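Home | Newsletter | Back numbers | Care notes | Contact

Household Textiles Notes
2018-06-29

Folding white cottons at a table: order of work, surface and labels

The Sivitdale branch asked for a written version of the folding notes given out at the June meeting. What follows covers plain white garments and flat cloths taken off the line or out of the drum and folded at an ordinary table. It does not cover fitted sheets, which will have a sheet of their own.

Surface

The table should be clear for a width at least equal to the spread garment. A bare varnished top is too slippery for light cotton, and the lower layer travels when the upper one is pulled. A tablecloth gives enough grip. Cotton or a cotton blend is preferred. Oilcloth behaves much like varnish and is only marginally better when it has a textile backing on both faces.

A printed tablecloth has a practical use with white work. Against a white ground the edge of a white hem is hard to find, particularly towards evening. Against a coloured print the edge is plain, and the repeat of the pattern can be used as a rough measure: if the fold falls at the same point of the same motif each time, the finished pieces will match in width without a ruler. Members who use a round or round-edged table should choose one motif near the middle and work to that, as the rim gives no straight line to follow.

Check the print for colour-fastness before putting damp whites on it. Press a wet white handkerchief on the strongest colour under a flat iron for a few seconds. If any tint comes off, the cloth is to be used for dry work only.

Order of work

1. Put the whole piece down and find the longest straight hem. On a shirt or nightdress this is normally the bottom hem. On a pillowcase it is the closed side.

2. Lay that hem straight and parallel to the front of your body before touching anything else. The bunched part can stay bunched at this stage. Trying to flatten the whole garment at once pulls the grain out of true, and the hem then has to be set again.

3. Hold the hem at one end with a flat hand. With the other hand draw the cloth away from the bunched side in short pulls, working along the hem and then upwards. Lift the deep folds and let them drop. Do not drag them.

4. Smooth from the centre outwards. Diagonal creases show that one corner is further forward than the other. Move the corner and leave the crease alone; it will mostly go when the tension is even.

5. Fold sides to centre, then hem to neck. For drawer storage make one further fold. For shelf storage leave it out.

Gathered upper edges, such as those on nightwear and some blouses, will not lie flat and should not be forced. Arrange the gathers so that they are evenly spread and fold the garment below them.

Labels

Bring the care label to the top before the first fold. It should lie flat on the outside of the cloth while you are working, so that it can be read and so that it is not trapped in the crease. A stiff label folded into a tight bundle leaves a small hard ridge, and on thin cotton this can be felt on the layers either side of it.

Where the printing has worn away, write the washing temperature on a length of cotton tape in laundry marker and stitch it beside the old label with two small stitches. Do not cut the old label out close to the seam. The stitching that holds it is often the same stitching that closes the seam.

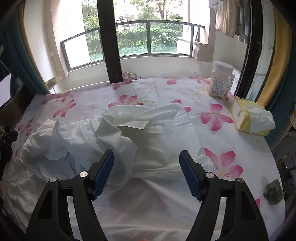
Hülya Tekin wrote in to disagree with the order given above, saying that she finds the label first and the hem second, as the label tells her which is the back and saves turning the piece over once it has been smoothed. She also asks that the notes mention left-handed members, for whom step 3 is easier if the hem is held at the right-hand end.

Both points are accepted. The first applies to garments only; on flat cloths the label may be in any corner and is no guide. The second will be added to the printed copies.

Tape and markers

The Prurkilon cotton tape listed in the last number is still available in white and unbleached. The white is sold on rolls of 300 metres, catalogue number 2348, and the branch divides each roll for members. It should be washed once before use, as it shrinks a little in length. The laundry markers are sold in packets of 6, fine point only. The broad point was dropped after complaints that it spread on loosely woven cloth.

Orders go to Nuanchan Boonchu at the Trenuvport branch, in writing, with the quantity and the colour. Orders left at the Sivitdale hall will be passed on but will take longer.

Corrections

In the previous number the soaking time for yellowed table linen was given for warm water. The figure was the one for cold water. Members who followed it with warm water will have done no harm to plain cotton, but coloured embroidery should be checked for bleeding.

The pattern for the drawstring peg bag was printed with the casing on the wrong side of the fold line. A corrected pattern can be had from Sangkhawat on request, and should replace page 2 of the original.

Fitted sheets and duvet covers will be dealt with in the next number.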